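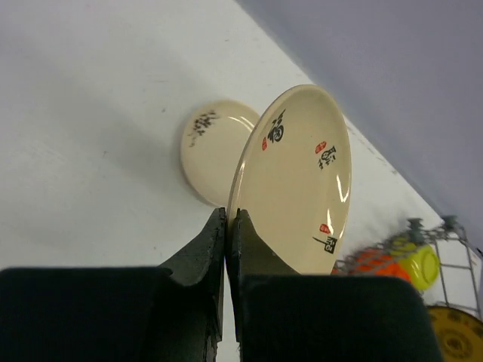
Cream glazed plate, raised rim.

List: dishwater (warewashing and water treatment)
Subject: Re: Spotting after softener change, undercounter Sivero
From: Aitana Barrios
Date: March 2026

Rosalinda Macapagal wrote:

> We run an undercounter Sivero in the kitchen at Dadthorpe. The
> town water tests at 143 ppm as calcium carbonate. Manalastas came
> out and swapped the softener head last August. Since then we get
> white spots on everything, worse on the plastic than on the
> ceramic. The plates have a film that wipes off with a dry cloth
> and comes back next cycle. I have turned the detergent up three
> times and it has not helped. The softener is using salt. Is the
> machine scaled up, or is this a chemical problem? I would like to
> know before I pay for another visit.
>
> Rosalinda

Rosalinda,

I would stop raising the detergent. A film that comes off with a dry cloth is usually leftover solids from the last rinse. Scale is calcium carbonate that has bonded to the surface, and it needs acid. A quick way to separate the two is to put a drop of white vinegar on a spot and leave it for a minute. Carbonate will fizz a little, or at least go soft and wipe away clean. If the vinegar does nothing, suspect sodium salts, silica or detergent carryover. Sodium salts will also dissolve in plain distilled water, so do a second drop with that on a different spot. If distilled water alone clears it, you don't have scale there.

Keep in mind that a softener does not lower dissolved solids. It trades calcium and magnesium for sodium, close to weight for weight, so when a drop of softened water dries on a plate it still leaves something behind. The residue is easier to wipe and it does not build up the way carbonate does, but under kitchen lighting it looks the same to most people. Your description sounds like this to me. Moderately hard water that has been fully softened and then dried on the ware will do it, more so if the rinse aid is low.

Using salt tells you that the head is going through regeneration. It tells you nothing about what comes out. You need a hardness test at the machine inlet, with the machine's own supply hose taken off and run into a cup. Test strips are good enough to tell soft from hard. For the blend setting you want a drop titration kit. Flush the kit's tube with the sample water first and count drops until the color has completely changed, because stopping at the in-between purple gives a low number.

There are 4 readings worth writing down:

Cold supply before the softener.
Cold supply after the softener, bypass closed.
Machine inlet during fill.
Final rinse, caught in a clean cup on the top rack.

If the second reading is near zero and the third is not, look for a bypass left cracked open or a hot line that was never run through the softener. The second case is common in older kitchens. The water heater is fed from ahead of the softener, the cold tap at the sink tests soft, and everyone believes the job is done. If the fourth is higher than the third, the booster tank is probably shedding old scale into the rinse, and it will continue until the tank is descaled. 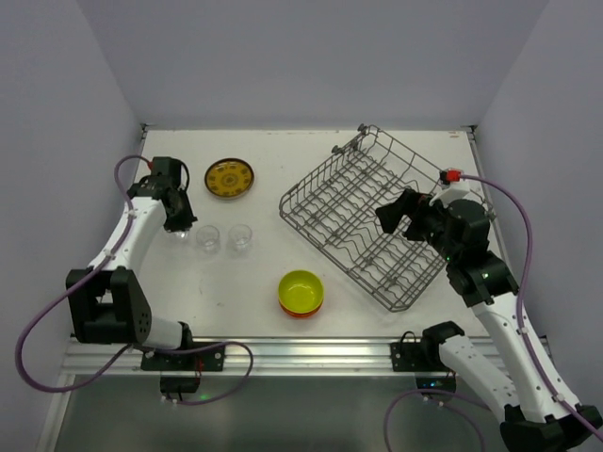 Can rinse aid make up for water that is still hard?

It helps the water sheet off before it dries, so there is less left to leave spots, but the calcium is still in the water and will still build up in the booster and the rinse arms.

On the detergent: more product gives the final rinse more to remove, and the rinse volume on an undercounter machine is fixed. Once you go past what the rinse can carry away, the extra stays on the ware as a film. Most machine detergents are alkaline with some kind of chelating agent or polymer to hold hardness in solution. With softened water you need less of both. After a softener is put in or repaired, the usual correction is downward. Go back to the setting you had before August, drain the tank completely, and run empty cycles until the foam is gone. Then change one setting at a time and give each setting a full day of service before you judge it.

At the Brallside kitchen we ended up blending. The softener is fully closed and a metering valve lets some raw water past it, set so the machine inlet reads 60 ppm. That number is a compromise. Zero hardness gave us soft, slippery water, poor rinsing and, over a long period, cloudy glassware from etching. Etching is permanent and is often taken for film. If a glass looks cloudy dry but clear when wet, and vinegar doesn't change it, the surface is probably gone and no chemical will bring it back. I would not copy our setting without your own readings, since our raw water is harder than yours.
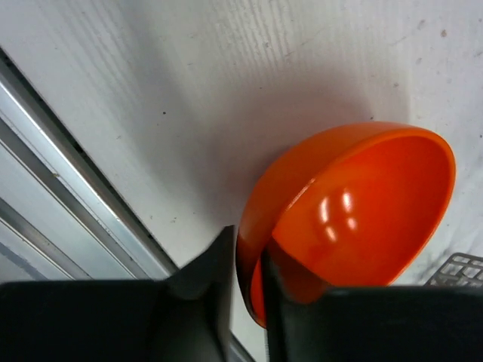 Plastic drying poorly compared with ceramic is normal and should not be used as evidence of a bad softener. A ceramic plate stores heat through the final rinse and goes on evaporating water after the door opens. Plastic holds much less, and water beads on it, so each bead dries down to its own ring. Rack position makes this worse when the inside of a bowl can pool. For inspection, though, I like a bright plastic bowl better than a white plate. With an orange one like this, glossy inside, tilt it under the overhead lights and look at the edges of the highlights on the inner wall. Film dulls those edges well before you would notice anything on a cream glaze. Use the same bowl and the same light each time, or the comparison is worthless. Old plastic with knife marks or worn gloss is no use for this.

Check the rinse arms while you are in there. Pull them, hold them up to a window and look through each jet. A wooden toothpick will clear most deposits. Wire can open up the jet and change the spray pattern, so don't use it. Confirm the rinse aid is really being drawn by marking the level on the bottle with tape at the start of service and looking again at close. A cracked pickup line will suck air and the dispenser will still click as if it were working.

As for paying for another visit, I would do the vinegar test and the four readings first. If the second reading is high with the bypass shut, the fault is in the softener, and you have numbers to show Manalastas when you ask them to come back on the August job. Ask what hardness value was programmed into the new head. It may have been left at whatever it shipped with, and 143 ppm has to be converted to grains per gallon on many of these controllers. Entering it without converting would make it regenerate far too often, which would also explain heavy salt use if you have that.

Please post the readings to the list when you have them, with the Sivero model number off the plate inside the door. The older ones have a different booster drain, and the descaling steps depend on it.

Aitana Barrios
Brallside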